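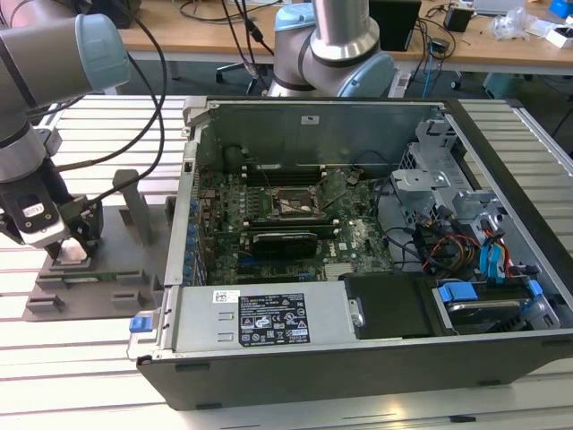

Used office desktops are the best deal in computing and I will not be talked out of it. Long thread, get a snack. Nov 20, 2025

---

I wrote my whole second book on one! It cost me $43 at the Anetti surplus sale, came with a keyboard that had lost its Q, and got me through 244 pages and an unreasonable number of footnotes about canals.

---

The thing to understand is where they come from. An office buys a whole floor's worth of the same machine, runs email and spreadsheets on them for a few years, then replaces the lot in one go. Out the door they go, mostly in fine shape, and a lot of them have hardly been asked to do anything hard.

---

So there's a flood of them, and they're big and beige-hearted and unfashionable, and people walk right past them to look at laptops. Lovely. More for us.

---

Places I've had luck: school district surplus, university surplus (the best, if you have one near you), hospital auctions, and the back shelf of the electronics place on Tudose Street here in Nedisham. Ask what's in the back. There is always something in the back.

---

What I check before paying, standing there in the aisle like a weirdo:

- does it come with its drive, or an empty bay
- does it come with the power cord
- the model number, typed into my phone
- any burned smell at the vents (walk away)

---

The model number is the big one. The big office brands put up service manuals for free, with diagrams of every screw, and you can read the whole thing before you hand over any money. Try getting that for a tablet.

---

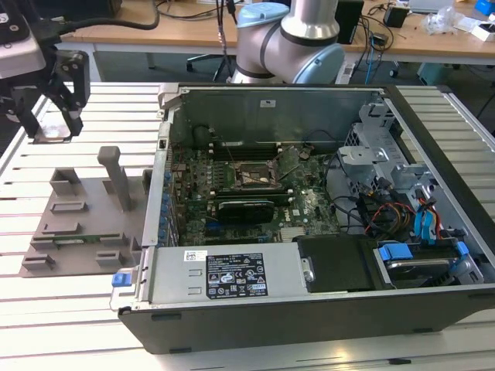

How much memory does an old office desktop need for everyday use?

Eight gigabytes is fine for browsing, writing, video and bills. Go to 16 if you keep a lot of tabs open or edit photos.

---

I'm a tab hoarder so I went to 16. Used memory for these is cheap and you'll find people giving it away after their own upgrades. Check the manual for the type – the old kinds don't swap with the new kinds, and the notch is in a different place so it won't go in anyway. Please don't push.

---

If you only do one upgrade, though, make it the drive. Going from a spinning disk to a solid state one is the whole difference between "ugh, I'll make coffee while it starts" and just sitting down and typing. I did my sister's and she texted me in all caps.

---

Okay, operating systems. A lot of these came with a Windows that's out of support now, and some can't officially move to the newer one. That's a big part of the reason they're cheap this year. I put Linux Mint on mine and it took one evening, most of it spent choosing a wallpaper.

---

You do have to be a little honest with yourself about what you need. If your work runs on one particular program, look that up first. Mine is a word processor, a browser and a folder of scanned maps, so I'm easy.

---

Safta Vasiliu asked me about old drives and privacy, and it's such a good point. Wipe whatever comes with the machine before you use it, even if the seller swears it's clean. And when you pass a machine on, wipe it again, or keep the drive. I keep mine in a cookie tin.

--- 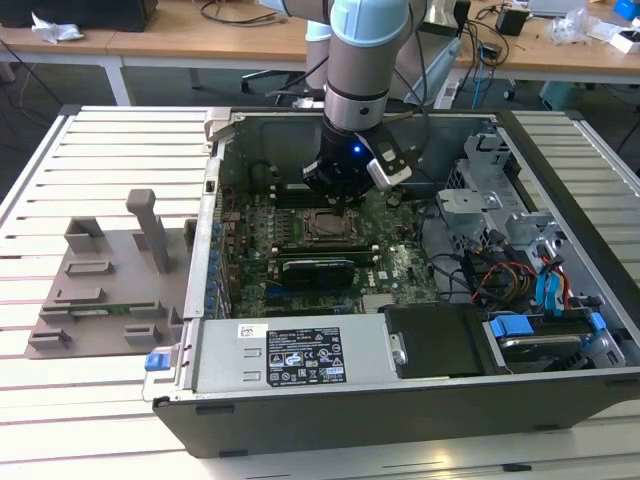
Green board, copper-colored processor, black graphics card.

---

Things I was scared of that were fine:

Opening the case. On mine there's one latch. One!

Static. Unplug, touch bare metal, don't do it on a shag rug in socks.

The BIOS. It's an ugly menu. You change the boot order and leave.

---

Things I wasn't scared of and should've been: dust. I opened mine on the dining table, blew into it with great confidence, and ate some. Take it outside. Wear a mask. Hold the fan blades still with a finger so they don't spin while you're cleaning them.

---

Noise is the other question I get. Mine hums. It's a soft hum and I like it (my partner would describe it differently). A cleaned fan is much quieter than a furry one, and moving the tower from the desk to the floor helped more than anything I bought.

---

Power use is a fair complaint. A full tower will draw more than a laptop, no way around that. I turn mine off at night and let the screen sleep early. If electricity is expensive where you are, look for the small office models, the ones the size of a hardback. Same surplus sales, less bulk, less room to add things.

---

I should say what a used one can't do so I'm not waving pom-poms the whole time. Brand new games at high settings, forget it. Some cases use power supplies in odd shapes, so swapping in a big one can be a pain. Wi-Fi is often missing and you'll want a little adapter or a long cable along the baseboard.

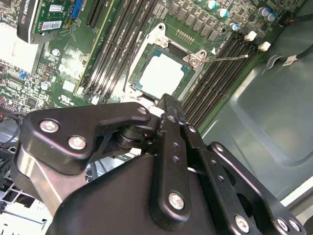

And weight! These things are heavy. I carried mine home on the bus on my lap with my arms around it, and a man across the aisle asked me what it had died of.

---

It's 12 years old now, by the way. Still on the first power supply. I've replaced the drive, the little clock battery and the keyboard (I need my Qs, I write about quays).

---

About that clock battery: if an old desktop keeps forgetting the date, don't throw it out. On most of them it's a plain coin cell, the sort you can buy at the drugstore next to the reading glasses. Five minutes, and it knows what year it is again.

---

Emanuel Coman says I should mention thermal paste. Fine, Emanuel! If an older machine runs hot and the dust is gone, the paste between the processor and its cooler may have dried out. Clean off the old stuff, put on a small dab of new, refit the cooler evenly. Read the manual page for your model first, and don't touch the pins.

---

For money: I'd been about to spend $300 on a new budget laptop with soldered memory and a screen I had to squint at. What I have instead is a real keyboard, a big secondhand monitor, and a machine I can open up whenever I like.

---

Someone's asked about backups. I use Stetusis for the book files and an outside drive for everything else, and I print chapters as I finish them. Old habits. An elderly computer does make you good about backups, and I'd say the same to anyone with a new one.

---

The surplus sale here runs again in December. If you find something good, send me the model number, I love looking these up. Also, does anyone have a spare Q keycap? The old keyboard's still in my closet and I'd like to fix it.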